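Zedilville workshop, Tuesday, burger bench

Started 9:35, meant to start at 8. Ulises had the key and Ulises had a dentist.

Goal for the day was the ingredient rails, version 2. Version 1 is in the bin and we will not speak of it except to say that a bun is mostly air and does not like being squeezed by a clip designed for document folders. Jhonatan reprinted the clips in the pale blue because that was the spool on the machine. I asked for grey. I have been asking for grey since November.

Cut the clear track to length on the small saw, squared the ends, knocked the burrs off with the deburring tool. The first cut chipped at the corner. Masking tape over the line cured that, as it did last time, and as I wrote down last time on a page I did not read.

Clip opening as printed: 47 mm. Jaws now just meet the bun without leaving a waist in it. Patties go in the same clip with a bit of wobble. Ulises wants a second clip size for patties. I want one clip size for everything and a quiet life. Left open.

Notes on the food:
Buns stand on edge fine as a pair. The back half leans on whatever it can find, like Jhonatan after lunch.
Patties are heavier and want to creep. Try a thin rubber strip inside the jaw.
Keep the tray on the left. On the right, everybody's elbow finds it.

Layout is rails side by side, all running the same way, clips at the left. I argued for a fan shape so you could reach each one from a single spot. Mocked it up, hated it, put it back. Parallel it stays.
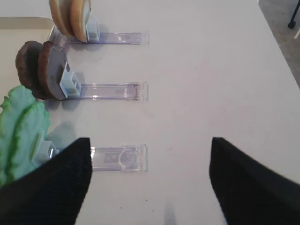 Still to sort out is the smudging. The clear plastic shows everything, and wiping it with a dry cloth mostly gives the smudge a tour of the track. Soapy water and a soft cloth, then leave it alone. Whoever used the blue paper towels, they scratch. There is a sign. It is also blue, so maybe that's on me.

Stondham want a price for 35 sets. Material alone comes to 137 per batch of track before anyone has cut anything, so I told Escobar to hold off answering until we know if it's one clip or two. He had already answered. He told them one clip.

So, one clip.

Next: rubber strip, both jaws. Reprint with a 2 mm radius on the inside corner. Ask Flallel if they'll do the track pre-cut. Order grey.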